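Search this site Enter keyword Go

Hileck hospital fund passes its halfway mark after a busy spring

Sun 19 May

Supporters of the Potgieter Hospital in Hileck had plenty to smile about this weekend, when the appeal for a new family lodge beside the surgical wing finally crept past the halfway line, helped along by a very long bake sale, a sponsored walk out to Evham and back, and more jars of apricot jam than anyone in town can possibly eat before winter.

The lodge will have 23 bedrooms, a shared kitchen and a small garden, and it is meant for relatives who travel in from the farms and villages and now spend their nights in waiting room chairs or in their cars. Nomvula Shezi, who started the appeal after sleeping in one of those chairs herself during her mother's long stay, said she had never hugged so many people in one afternoon. "I came home with flour all over my coat and I didn't mind a bit," she said.
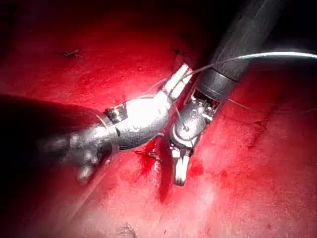
Two robotic surgical instruments at work on tissue.

The walk drew 522 people, the youngest of them in strollers and the oldest well into her eighties (she finished ahead of quite a few teenagers, and has been telling everybody so). Pratura, the bakery on the market square, gave 700 rolls for the lunch stop at Evham, and the school band played on the church steps until the last walkers were in.

So far 1,228 households have given to the appeal. Charmaine Le Roux, who looks after the bookings, said a quilt raffle and an evening of choir music are planned for July, and she would dearly love to hear from anyone with a piano they could lend. Raffle tickets are on sale at the bakery and at the hospital's front desk.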